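# Why doesn't a paper cup go soggy?

I used to drink my hot chocolate really, really slowly when I was a kid, and one day I started wondering about the cup. Leave a piece of notebook paper in the sink and it turns to mush. So how come a cup made of paper can hold a drink all the way through recess?

Let's start with what paper is. It's a big tangle of tiny wood fibers, all squished flat and dried. Fibers love water! It creeps into the little gaps between them, they puff up, and they let go of each other. That's mush.

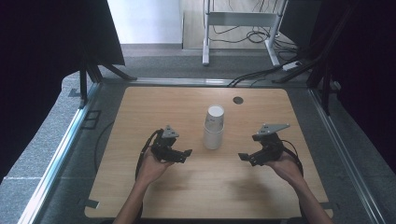
Cup makers get around this by giving the paper a raincoat. Most cups have a super thin layer of plastic on the inside, and some newer ones use a coating made from plants (corn, for instance). The drink touches the coating and never gets to the fibers.

The raincoat has another job, too. When the cup is made, a flat piece of paper gets rolled into a tube that's wider at one end, and heat melts the coating a tiny bit so the edges stick together. No glue needed!

Want to test it? Fold a little bowl out of plain paper and put it on a plate next to a paper cup. Pour 12 spoonfuls of cold water into each one, then check them after 14 minutes. Touch the bottoms with your finger. Which one feels wet? I tried mine with waxed paper as well, and you should too.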